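About Harkik

Harkik is a knitting and mending school in two rooms above the old seed shop on Masanja Lane. We started with 3 borrowed tables and a kettle, and last November we signed up our 601st learner, which still makes us grin!

We teach people to knit, to darn, to read a pattern without panic and to rescue the jumper they can't bear to part with. Beginners start on thick wool and big needles, and most go home after the first evening with a few wobbly rows and a great deal of pride (quite right too).

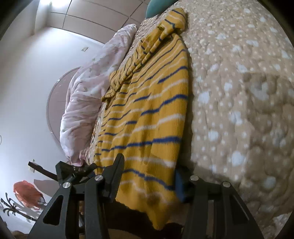 Akinyi Kimaro wrote to us that she had put off learning for years, thinking she would be the slowest in the room, and that by her second class she had stopped noticing how fast anyone else was going.

Groups are small, never more than five to a tutor, so there is always someone near when a stitch drops. Our Wuvura evenings are for colour work and stripes, and they get lively – people have strong feelings about navy! Stolereck is our mending club, open to anyone who has taken a class with us, and almost 65 of you now belong to it.
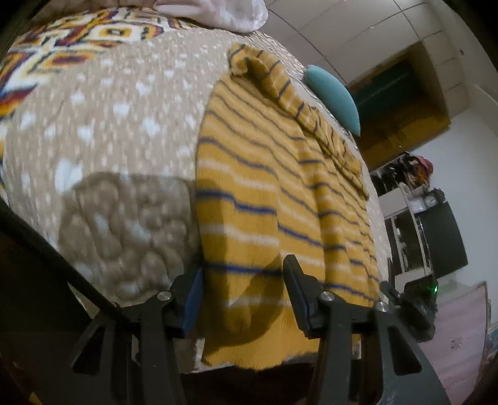 Come and visit

The door is open from ten in the morning. Bring something you're making or something with a hole in it, and stay for tea. Needles and practice wool are free to borrow.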